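주방 상판 대리석 얼룩, 산성 세제 자국인지 물때인지 구분하는 방법
등록: 9월 | 작성자: 상판고민
인쇄하기 | 이메일로 보내기

갈색 계열 천연 대리석 상판을 2년째 사용 중입니다. 두께와 산지는 시공 업체 자료에 없고, 자재명만 Jabłońska로 적혀 있습니다. 커피 머신 앞쪽으로 광택이 죽은 자국이 생겼습니다. 손톱으로 긁으면 걸리는 느낌은 없고, 비스듬히 보면 뿌옇게 보입니다. 머신 석회 제거를 할 때 구연산 용액을 썼는데 그때 튄 것인지, 수돗물 석회분이 쌓인 것인지 판단이 안 됩니다. 중성세제로 닦아도 변화가 없습니다. 연마를 해야 한다면 직접 할 수 있는 범위인지도 알고 싶습니다.

돌가루
두 가지는 원인이 반대입니다. 물때는 표면 위에 탄산칼슘이 쌓인 것이고, 산 자국(에칭)은 대리석의 탄산칼슘이 녹아 표면이 거칠어진 것입니다. 구분 순서는 다음과 같습니다.

1. 상판을 완전히 말린 뒤 손전등을 낮은 각도로 비춥니다. 자국 부위가 주변보다 미세하게 솟아 있으면 침착물, 평평하거나 꺼져 있으면서 무광이면 에칭입니다.
2. 새 면도날을 눕혀서 가볍게 밀어 봅니다. 흰 가루가 나오면서 아래쪽 광이 살아나면 물때입니다. 날을 세우면 흠집이 납니다.
3. 물을 한 방울 떨어뜨립니다. 젖은 동안 자국이 안 보이다가 마르면서 다시 나타나면 에칭일 가능성이 높습니다.

식초나 구연산으로 시험하지 마십시오. 물때는 없어지지만 상판도 같이 녹습니다.

에칭이면 세제로는 복구되지 않습니다. 손바닥보다 작은 면적이고 깊이가 얕으면 대리석용 광택 분말(산화주석 계열)에 물을 섞어 젖은 펠트 패드로 문지르는 방법이 있습니다. 저는 Pisto 분말을 썼습니다. 자국이 손에 걸릴 정도라면 다이아몬드 패드로 입도를 올려 가며 갈아야 하는데, 900번에서 멈추면 반광 상태로 남습니다. 주변과 광도를 맞추는 작업이 까다로우므로 전체 유광 상판이면 업체에 맡기는 편이 낫습니다.

clarkavia34
그냥 코팅제 바르세요. 저는 Giltorance 발랐더니 잘 안 보입니다. 100밀리 한 통이면 남아요.

Roman Wróbel
바로 위 답변은 순서가 틀렸습니다. 침투형 발수제는 기공으로 물과 기름이 들어가는 것을 늦출 뿐이고, 산과 탄산칼슘의 반응은 막지 못합니다. 이미 생긴 에칭 위에 도포하면 색이 진해져 잠시 덜 보이지만, 나중에 연마할 때 잔여 성분을 먼저 제거해야 합니다. 광택 복원, 건조, 발수제 순서로 진행하십시오.

질문 내용만 보면 에칭 쪽입니다. 다만 중성세제로 변화가 없다는 점은 근거가 되지 않습니다. 물때도 중성세제에는 잘 반응하지 않습니다. 돌가루 님의 1번과 3번을 먼저 해 보시기 바랍니다.

재발 방지는 배치 문제입니다. 석회 제거는 머신을 싱크대 쪽으로 옮겨서 하고, 평소에는 물받이 앞에 실리콘 매트를 까십시오. 레몬즙, 와인, 토마토소스도 같은 자국을 만듭니다. 자재명은 유통사가 붙인 이름이라 석종을 알려 주지 않습니다. 갈색에 흰 줄무늬가 있는 돌 중에는 석회암 계열이 많지만 규암도 있으니, 보관 중인 자투리가 있으면 거기에 식초를 한 방울 떨어뜨려 기포가 생기는지 확인하면 됩니다.

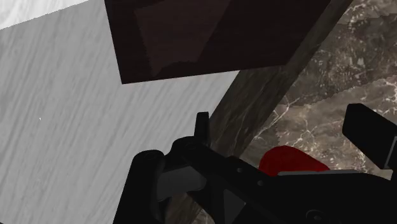
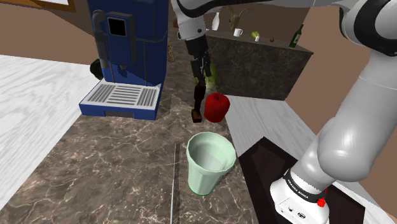 아래쪽 그림: 흰 줄무늬가 있는 갈색 대리석 상판과 파란색 에스프레소 머신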